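印刷用ページ | この講義資料をメールで送る

生活環境学概論 講義資料 第7回
家庭における食品の低温保存とその衛生管理

担当:Kerttu Kemppainen
科目番号:3508

1 本回の位置づけ

前回までは、乾燥、塩蔵、糖蔵、発酵といった、常温での貯蔵を前提とする保存法を扱った。本回は低温による保存を取り上げ、家庭の冷蔵および冷凍を中心に、その原理、歴史的経緯、日常の管理方法について述べる。次回の演習では各自の家庭または寮における保存状況の記録を用いるため、第6節の記録要領を事前に確認しておくこと。

なお、食品衛生に関する法令上の基準は後期の「食品衛生学」で扱う。本資料では営業施設の基準には立ち入らず、一般家庭を対象とする。

2 低温保存の原理

食品の品質低下は、大きく微生物の増殖によるもの、食品自身がもつ酵素の働きによるもの、および酸化や水分の移動といった物理化学的な変化によるものに分けて考えることができる。低温はこれらのいずれの速度も低下させるが、停止させるわけではない。冷蔵は時間を稼ぐ手段であるという理解が、本回全体の前提となる。

微生物の増殖には、それぞれの種に適した温度域がある。食中毒の原因となる細菌の多くは人の体温に近い温度で盛んに増殖し、10℃を下回ると増殖が著しく遅くなる。ただし、リステリアのように冷蔵温度でも増殖しうる細菌が知られており、加熱せずに食べる食品を長く冷蔵する場合には注意を要する。

冷凍の場合、食品中の水分が凍結し、微生物が利用できる水が減少する。増殖は抑えられるが、多くの微生物は死滅せず、解凍とともに活動を再開する。一度解凍した食品を室温に置いたのち再び凍結することが望ましくないのは、品質上の理由に加え、このような衛生上の理由による。

凍結の速度も品質に影響する。緩慢に凍結すると氷の結晶が大きく成長し、細胞の構造が損なわれ、解凍時に液汁(ドリップ)が流出しやすくなる。家庭で冷凍する際に、食品を薄く平らに包み、金属製の盆にのせることが勧められるのは、凍結に要する時間を短縮するためである。

3 低温利用の経緯

機械による冷却が普及する以前、低温の利用は気候と地形に大きく依存していた。冬季に切り出した氷を藁やおがくずで覆って貯蔵する氷室は各地に見られ、日本では古代から記録がある。北欧においても、湖の氷を切り出して夏まで保管し、乳製品や魚の保存に用いる慣行が長く続いた。

講義では、Usberg地区の農家に残る貯蔵庫の聞き取り記録を紹介する。同地区では1月に氷の切り出しを行い、北向きの斜面に設けた半地下の小屋に積み上げた。小屋は二重の戸を備え、外の戸を閉めてから内の戸を開けるという手順が家ごとに守られていた。記録には、子どもが内外の戸を同時に開けて叱られたという話が残されている。外気の流入を抑えるという考え方は、今日の冷蔵庫の扱いにもそのまま通じるものである。

比較の対象として、Zedoditz村の地下貯蔵庫も取り上げる。こちらは氷を用いず、地中の安定した温度と湿度を利用する方式である。根菜とりんごを同じ室に置かないことが慣例となっていた。りんごが放出するエチレンは他の作物の発芽や老化に影響を及ぼすことがあり、慣例には相応の根拠があったと考えられる。

氷を上段に収めて下段の食品を冷やす木製の冷蔵箱は、都市部を中心に広まり、その後、電気冷蔵庫に置き換えられていった。この移行によって、購入の頻度、献立の構成、台所の間取りがいずれも変化した点については、配付の文献抄を参照されたい。

4 庫内の温度と配置

冷蔵室は10℃以下、冷凍室は−18℃以下を目安とする。肉や魚など傷みやすい食品には、さらに低い温度が望ましい。多くの家庭用機種では冷蔵室の温度を2℃から7℃程度の範囲で調節できるが、表示される設定と実際の食品の温度とは必ずしも一致しない。確認には庫内用の温度計を用い、中段の中央付近に置いて、扉をしばらく開けない時間帯の値を読む。朝の起床直後が適している。

庫内の温度は一様ではない。冷気の吹出口付近は低く、扉の棚は開閉の影響を受けて高くなりやすい。配置にあたっては次の点を基本とする。

・生の肉および魚は、受け皿または密閉容器に入れて下段に置く。
・加熱済みの食品と、そのまま食べる食品は上段に置く。
・扉の棚には調味料、飲料など、温度変動の影響を受けにくいものを置く。
・葉菜類は乾燥を防ぐため包んだうえで野菜室に収める。
・冷蔵室には食品を詰め込みすぎず、冷気の通り道を残す。

最後の項目について補足する。冷蔵室では容量の7割程度を上限とすることが一般に勧められる。一方、冷凍室では凍結した食品どうしが互いを冷やす働きをもつため、すき間の少ない収納が有利となる。両者の扱いが異なる点は、試験でも誤りの多い箇所である。

5 設置と日常の手入れ

冷蔵庫は、内部の熱を外部へ放出する装置である。放熱のための空間が不足すると、運転時間が長くなり、消費電力が増加する。必要な間隔は機種ごとに異なるため、設置の際には取扱説明書の記載に従う。直射日光の当たる場所や加熱調理器具に接する場所は避けることが望ましい。
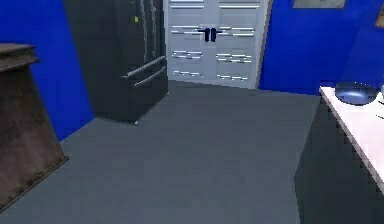

設置場所の選定では、扉を全開にしたときの動線も考慮しなければならない。扉が壁や家具に当たって十分に開かない場合、棚や引き出しを取り外せず、清掃が行き届かなくなる。また、通路に面して置く場合には、開いた扉が人の通行を妨げないかを確かめる。床面の水平も重要であり、傾きがあると扉の閉まり方に影響する。

扉の周囲のパッキンは、汚れや劣化によって密閉性が低下する。薄い紙を扉に挟んで軽く引き、抵抗なく抜ける箇所があれば、清掃または交換を検討する。清掃には薄めた中性洗剤を用い、洗剤分を拭き取ったのち乾いた布で仕上げる。

庫内の清掃は、食品の少ない買い物前に行うと作業が容易である。棚は一段ずつ取り外し、常温に戻してから洗う。ガラス製の棚に急に熱湯をかけると破損のおそれがある。こぼれた肉汁などは発見した時点で除去し、定期清掃まで放置しない。

6 演習のための記録要領

受講者は4日間にわたり、次の事項を所定の用紙に記入する。

(1)朝および夜の庫内温度
(2)新たに収納した食品とその位置
(3)廃棄した食品、およびその理由
(4)温度に影響したと思われる出来事(停電、大量の買い物など)

廃棄の理由は「期限切れ」とのみ記さず、購入時の見込み違い、奥に置いたことによる見落とし、調理量の過多など、経緯が分かるように記述する。廃棄がなかった場合は「なし」と明記する。空欄は未記入とみなす。

用紙は学内の教材サイト「Hello」から取得できる。寮の共用冷蔵庫を対象とする場合は、他の利用者の食品に触れないこと。温度計を所持していない者には、Mathias棟の教材室で貸し出しを行う。

7 参考課題

停電時に冷蔵庫の扉を開けずにおくべき理由を、本回で扱ったUsberg地区の貯蔵庫の構造と関連づけて400字以内で説明しなさい。提出は任意とし、提出されたものには次回の授業で講評を加える。

印刷用ページ | この講義資料をメールで送る

コメント(4)

受講生M
冷凍室は詰めたほうがよいという点、これまで逆に覚えておりました。製氷皿のまわりも詰めてよいのでしょうか。

Kerttu Kemppainen
吹出口をふさがない範囲であれば差し支えありません。位置は機種によって異なりますので、説明書でご確認ください。

聴講生
祖母の家にも氷の冷蔵箱がありました。下の受け皿の水を捨てるのが子どもの仕事だったそうです。文献抄の続きも公開していただけるとありがたく存じます。

寮生
教材室の温度計はほぼ7本とも貸し出し中でした。返却の予定が分かりましたら掲示をお願いいたします。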